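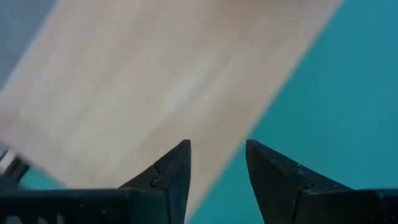 A plate ledge from one thin board

Posted Jul 13, 2022 by Ingeborg Wieser
Filed under: Kitchen, Small woodwork
Read 2,692 times

I love a plate ledge. You get your nicest plates out of the cupboard and up where you can enjoy them, and they're still within reach when somebody comes for lunch. The whole job fits into an afternoon plus a night for the wax to dry, and if you can saw a straight line (or know a timber yard that will do it for you) you can make one.

Mine is for the kitchen at Narkley, on the short wall between the window and the back door. I wanted a very pale wood for it, with not much going on in the grain. The board I ended up with is a creamy beige with faint streaks of pink and grey running along it, and I was so pleased with it that I nearly left it as it was and leaned it against the wall!

What you need

One pale board, thin and flat, nearly 1,000 mm long
A narrow strip of the same wood for the front lip
A second, wider strip for the back rail
Wood glue and a damp rag
Clamps, as many as you own
Fine sandpaper and a cork block
Clear wax (I used the Bireck one in the small tin)
Two brackets, wall plugs and screws to suit your wall
Pencil, ruler, spirit level

Choosing the board

Look along the edge before you pay. Hold the board up at eye level with one end near your nose and you'll see straight away if it bends or twists. A little bow along the length will pull out once it's glued to the rail. A twist won't, so put it back on the pile.

Thin wood looks lovely and light on a wall, but it needs the back rail to stiffen it. Please don't skip the rail. My first ledge, years ago in the flat at Bokemmont, had no rail and sagged in the middle by the end of April.

Preparing it

1. Lay the board on something smooth and clean that won't mark it. A coloured surface is a real help with pale wood, I find. Against teal blue you can see the line of the edge beautifully.

2. Sand the faces with the grain, using the block. Light strokes, and stop sooner than you think. Wipe off the dust and run your palm over it.

3. Do the long edges next. Two or three passes with the paper held at an angle takes the sharpness off. The front edge is the one people touch, so give that a bit more love.

4. Turn the board over and pencil a line 30 mm in from the back edge. Everything behind the line is where the rail and brackets go.

Now try the plates

Do this before any glue comes out. It's my favourite part of the job anyway. Get out the plates you'd like to show off and work out how they'll stand: how steeply they lean, how much of the rim the lip will hide, and whether you want them touching or with a gap.

My plates have a white base and a cobalt blue pattern that repeats around the rim, hearts or petals depending on how you look at it, each shape outlined in white. The middle is plain white. A pattern like that wants a low lip at the front, because the rim is the whole point of the plate. If yours have their decoration in the centre you can go higher and feel safer. 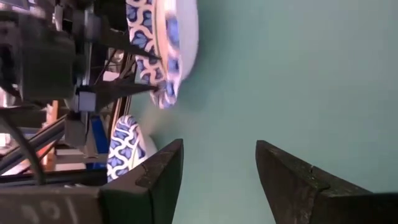 Bokemmont Home Notes, Issue 37

Look closely at the border between the pattern and the white middle, too. There's a thin gold-coloured line there on one of mine, and I wanted it to catch the window light, so I tipped the plates back a touch further than I'd first planned. It made a lovely difference.

Slide a folded tea towel under the plates while you're trying things out. When you're happy, mark with pencil where the bottom rims sit. That's where the lip goes, just in front of them.

Gluing up

5. Run a thin line of glue along the edge of the back rail and press it to the underside of the board, behind your pencil line. Clamp lightly at each end, check it's straight, then add the clamps in the middle. Put scraps of wood under the jaws, as soft pale wood dents if you so much as look at it.

6. Wipe away anything that squeezes out with the damp rag, and rinse the rag as you go. Dried glue shows up as a patch under the wax.

7. Glue the lip along the front in the same way. Stand a plate up for a second to check the angle, then take it away again and leave the clamps on until the glue has properly set. The packet will tell you how long. I give it longer.

Waxing

8. One thin coat, rubbed in with a soft cloth, left overnight and buffed in the morning. Try it on an offcut first. Some waxes turn a pale board quite yellow, and you may like that, but it's nice to be asked!

Putting it up

9. Hold the ledge against the wall with the level on top and mark the bracket positions. Further apart is steadier than close together. I used a plain pair from Brunner, the ones with the slotted holes, which forgive a slightly wandering drill.

10. Plug the wall and fix the brackets, then screw up through them into the back rail, well short of the top face. Measure the screws against the rail first. Going through the top at this stage is heartbreaking (ask me how I know).

11. Press down on the middle with your hand. If anything shifts, take it off and put in better plugs.

12. Plates up, starting from the centre.

A few extras

If you have a cat, or a door that slams, stick a little blob of museum putty under each plate. It peels off clean.

For very heavy plates, add a third bracket in the middle and choose a thicker board altogether.

A ledge over the cooker gets greasy in no time, so pick another wall if you can. Otherwise a wipe with warm soapy water and a fresh rub of wax every so often keeps the wood happy.

Next time I'll be using the offcuts to make a stand for a single plate, with the same wax and hardly any sawing.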